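Textiles Year 2 – Project Report
Reet Lukoševičius, group with Dace Siliņa

Aim was a knee-length wool skirt for winter, side zip, made from one 15 pound remnant from Navickas. Pattern drafted from scratch, 18 pieces with the lining. Too many. Cut it down after the first toile. 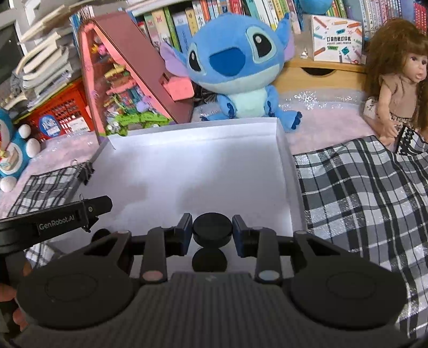

Second toile sat better at the hip but the hem dipped at the back. Took up to 5 cm off and re-pinned it twice. Dace did the waistband, I did the pleats. Pressing took ages becuase the wool kept going shiny – used a damp cloth in the end.

Still to do: hook and eye, lining hem, care label. Fitting in December.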